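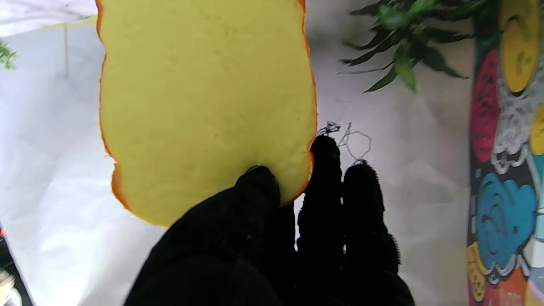
Wrist cam view, thumb in front, one finger behind the slice. Thread about what we've been doing with soft stuff and gloved hands 🧵

1/
OK so I've been promising this thread since February and the numbers are finally in a shape I can share. It's about grip force, squishy objects, and a really simple trick that worked much better than I thought it would. I'm so happy with it!

2/
The problem. When a robot hand picks up something rigid, you can squeeze a bit too hard and get away with it. Pick up something soft and flat the same way and it folds, dents, or pops out sideways. Toy food is great for studying this. So are sponges, felt coasters and bath toys.

3/
The usual answer is touch sensors in the fingertips. We love touch sensors. We also put fabric gloves over our hands, and a glove over a fingertip sensor blurs everything. Seams and folds show up as contact. The signal drifts every time the fabric shifts.

4/
So my question was: how much can you get from the wrist camera alone? The camera already sees the thumb and it already sees the object. When you press a soft thing, the surface near the thumb puckers a little. Look near the lower right of the yellow slice up top, right where the thumb is. That little pucker is the whole project.

5/
We call the method Gudeta. (Chiyo Aoki named it and refuses to say what it stands for. I've stopped asking.)

6/
How it works, short version: take a small patch of the picture next to the thumb, compare it with the same patch just before contact, and train a small network to say "too light," "fine" or "too hard." Three labels. No force in newtons, no 3D model of the object, no material guess.

7/
I did try predicting force directly first. I spent a lot of weeks on that, and it was bad! Two objects can pucker the same amount at very different forces. The three-label version doesn't care, it only wants to know what the surface is doing.

8/
Training set: 38 soft objects, each grasped many times at different squeeze levels, labeled by people looking at the clips. Then 21 objects the network had never seen, held back for testing. I picked the held-back ones before we trained anything and taped the box shut, because I know myself.

9/
The test: 136 grasps on the held-back objects with Gudeta adjusting the squeeze. We counted a failure if the object was dropped or came out with a crease that stayed. We got 2 failures. TWO. I made Chiyo recount from the video and she got the same answer.

10/
Both failures were on the same thing, a very shiny foam fish. Glare sits exactly where the pucker should be and the network reads it as "too light," so it keeps squeezing. Poor fish. A matte surface like the one on that yellow slice is a much kinder case.

11/
Something I didn't expect: busy backgrounds hardly mattered. Plants, wrinkled sheets, loud cartoon prints, whatever. The patch is so close to the thumb that most of the mess never gets into it. I had a whole background-masking step written and I got to delete it. Best afternoon of the month.

12/
Loose threads on the glove did matter, a little. If one drifts across the patch it looks like a crease. We now paste random thin dark squiggles into the training pictures and that took care of most of it. I drew the first batch of squiggles by hand. They're terrible and they work.

13/
Things it can't do yet:
- anything see-through
- anything where the thumb hides the whole contact area
- tell you about the back side, where the other finger is. The camera just doesn't get a view of that, so a crease back there goes unnoticed until you put the object down

14/
That last one bugs me the most. Chiyo's idea is to use how the outline of the object bends and guess the back from that. Long flat things with a colored rim might be perfect for it, the rim gives you a nice clear line to follow. She's starting on it now and I'm jealous.

15/
A few people asked about speed. It runs on the little computer in the arm's base, next to the controller, and keeps up with the hand fine. The patch is tiny, so there isn't much to chew on.

16/
Also asked: does it need our glove? We trained with black fabric only. I tried a gray knit one for fun and it got noticeably worse, so plan on collecting some data with your own. I haven't tried bare fingertips and I'd love to hear from anyone who does.

17/
Code and the labeled clips are going up under the name Sturkilia once I've cleaned out the folder called "final_really." The squiggle generator is in there too, hand-drawn originals included.

18/
If you have a soft object you think will break it, tell me in the replies! I'm building the next test box and so far I have a crochet turnip, a wet-look vinyl duck and half a pool noodle. Shiny things especially welcome. The fish needs company.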